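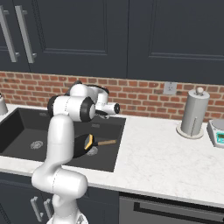 Rallitz kitchen, sink station. Arm over the basin, gripper open, pan in the sink.

Aug 27, 2023
Mestero notebook, house rules for the sink station

Spent most of today on the rules document instead of on the arm. Mercy Lema asked for a version that somebody can follow without asking either of us, and the old one isn't that. It has three different definitions of "start of episode" in it. Working through it section by section, using the pan task as the test case. What follows is what I changed, what I left, and what's still open.

Start state

Old wording: "arm in a neutral pose near the sink." Useless. Two people will pick two poses, and the checker can't test for "near."

New wording: the episode starts at the first logged step where the gripper is commanded open, the gripper holds nothing, and no part of the arm is in contact with the scene. The object list for the task has to be settled by then. For the pan task that means the pan is resting in the basin and its velocity is under the threshold in the config file. If the pan is still sliding or rocking when the first step is logged, the episode gets thrown out at import. It doesn't get trimmed. Trimming was allowed before and it gave us episodes where the first action was a response to something that was no longer in the log.

The pan can be tilted at start. I had a line saying it must lie flat and took it out. The randomizer drops it from a small height and it comes to rest however it comes to rest, often partly over the right drain strainer with the handle toward the right wall. Those are legitimate starts and we want them. The rule is about settled or not settled.

Clearance

This was the longest argument on the call. The two places where we get contact we didn't intend are the back of the basin, where the fingers come down close to the rear rim, and the front edge of the counter, where the lower link passes in front of the marble. In simulation a light brush costs nothing and the episode still reports success. On the real bench it would be a fault.

Agreed:

Unplanned contact between any arm link and the counter, cabinets or backsplash is a failed episode, even if the pan ends up where it should.

Finger contact with the basin walls or floor is allowed during grasp and release only. Outside those phases it counts as unplanned.

Warning margin is 4 cm on the links. Inside the margin gets a flag in the log, contact gets a fail. The flag alone doesn't fail anything.

Mercy wanted the same margin for the fingers. I don't think that works in a sink, you'd be flagged the whole time. Left it as links only and wrote down that she disagrees. Revisit when there are enough flagged runs to look at.

One more on this. The collision shapes on the wrist are simpler than the visual mesh, and the brick wall behind the counter is a flat plane as far as the physics is concerned. So when the viewport seems to show the wrist on top of the bricks, go by the contact log. Do not fail an episode from the viewport. Do not pass one from it either. I added this as its own rule because I did it myself in April and had to go back through a whole batch.

Things that aren't part of the task

The counter has props on it that have nothing to do with the pan: the paper towel holder, the scale, whatever's at the left end behind the sink. The old document didn't mention them. Rotich sent us a batch where the towel holder had been made static "for speed" and nothing in the metadata said so. Their policy leaned on it in a few runs and it stood there like a post.

Rule now: props are dynamic unless the scene file says otherwise, and if it says otherwise the reason is written in the scene notes. A prop that ends the episode displaced beyond the tolerance is a fail. A prop that has been touched and is still within tolerance is a flag. The props list is fixed per scene version. Don't add or remove one without bumping the version, even if it looks like dressing.

Same for the open counter to the right of the sink. It's bare in the base scene and the place target assumes it is. If you need something standing there for your own tests, copy the scene and give it your own name.

Success

Pan task success is now: pan at rest on the counter inside the target region, gripper open, fingers clear of the handle, and all of that holding for 2 seconds of sim time. Previously it was a single-step check, which passed episodes where the pan was on its way off the front edge. I reran the old set with the hold added and a number of them flipped to fail. I haven't gone through them one at a time yet. Will list the IDs on the next page when I have.

Success is computed by Gedier from the state log. The operator's own mark (the success key) is stored next to it and never overwrites it. Where they disagree, the episode goes in the review folder and stays out of training until someone signs it. Signing means initials and a one-line reason. "Looks fine" isn't a reason. "Pan overhangs target by a finger width, region drawn too small, see scene notes" is a reason.

Stops and limits

We've been lazy here because it's a simulator. Mercy's position, and I agree, is that the habits carry over to the bench, so the limits should be on in both places and set to the same numbers. So:

Joint speed and force limits come from the shared limits file. Nobody edits them locally. If a task can't be done inside the limits, that's a result and it gets written up.

Stop key is live for every run that has a person driving. After a stop, the episode is closed and labeled "stopped." It can't be resumed. The driver writes why, in plain words, before starting the next one.

A run with the limits turned off for debugging gets the debug label at launch. Gedier refuses debug episodes at import, I checked this with two test files and it does.

Speed limit over the basin is lower than over open counter. It already was in the limits file but wasn't in the document, and I only found it by reading the file. Copied it across.

Batch size and review

Batches are capped at 1000 episodes. Above that the review stops being a review. For each batch the reviewer (someone other than the person who collected it) watches every flagged episode and a random draw of the unflagged ones. The draw is made by the script with the seed saved. No picking by eye.

What the reviewer checks, in order:

start state matches the rule, pan settled
phases labeled, no gap between reach and grasp
contact list read through to the end
props within tolerance
success mark and operator mark agree, or a signed note is attached
scene version in the metadata is the version that was run

That last item caught a real problem today. I opened an older batch to try the list out on, and the metadata gave the scene version before the basin floor was lowered. The states only make sense with the newer one. Somebody launched from a stale config. I've moved the batch to hold and messaged the group. It doesn't look lost, the version can be recovered from the basin geometry in the first state record, but until that's done don't train on it.

Naming

Kept short. Project, scene, task, version, collector initials, sequence number. No dates in file names, the date is in the metadata. No "final," no "new." Object names in the labels come from the glossary and nowhere else: it's "pan," and the label files currently also have "skillet," "frypan" and "fryingpan." I ran a pass to merge them. "Basin" for the inside of the sink, "sink" for the whole fixture including the rim. Please don't swap these, the contact rules depend on which one you mean.

Open

Finger margin, as above.

Grasp on the handle versus grasp on the rim. The handle is the intended one, but when the handle is down toward the wall a rim grasp is sometimes the only one reachable. Document says nothing. My suggestion is allow both and label which. Mercy to check what the bench team would accept with a real nonstick pan.

Does the drain strainer count as part of the basin or as its own object? It's a separate mesh but fixed. Contact with it is currently logged under its own name and the checker treats it as unplanned, which is wrong during grasp. Quick fix is to alias it to basin. Doing that tomorrow unless someone objects.

Rotich still on the old document. Need to send them the new one with the changes marked, and ask them to confirm in writing which props in their copy of the scene are static.

Draft is in the shared folder under rules, marked draft. Comments in the margin please, don't edit the text directly. After Mercy signs it, the old version moves to archive and the import checks switch over.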